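Urrego Denim Archive: Surface and Stitching Gallery

This gallery covers the denim section of the Urrego clothing study, sorted and written up by Sheyla Henao. The study holds more than 600 garments, mostly everyday wear. Entries here deal with weave, color and seam work. Fit and sizing are listed separately under Tumstead.

Garments are laid flat before they are logged. Folds are smoothed by hand, and no iron is used, as heat can set a crease and flatten the surface of the cloth. Loose lint is left in place for the first record and brushed off before the second.

Entry 129. Dark navy denim, laid flat on a blue patterned bed sheet.
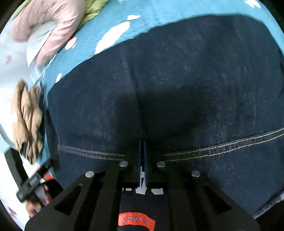

Navy denim with double-row topstitching in tan thread. Fine pale diagonal weave marks and small whitish flecks on the face; lighter, slightly frayed edge at lower right.

Stitching notes. The two rows run roughly parallel. Thread color reads golden tan on the right section and grayer on the left. The entry is filed under "contrast thread, double row" with no further grade. A faint vertical crease is recorded as a fold mark.

Terms used. "Face" is the outer side of the cloth. "Fleck" means any small pale spot, whether lint or bare yarn. "Frayed" applies to any edge with loose yarn ends, however short.

Corrections to entries 100 to 129 go to Heriberto Ayala. Please give the entry number and the line to be changed.

Page last revised 23rd June.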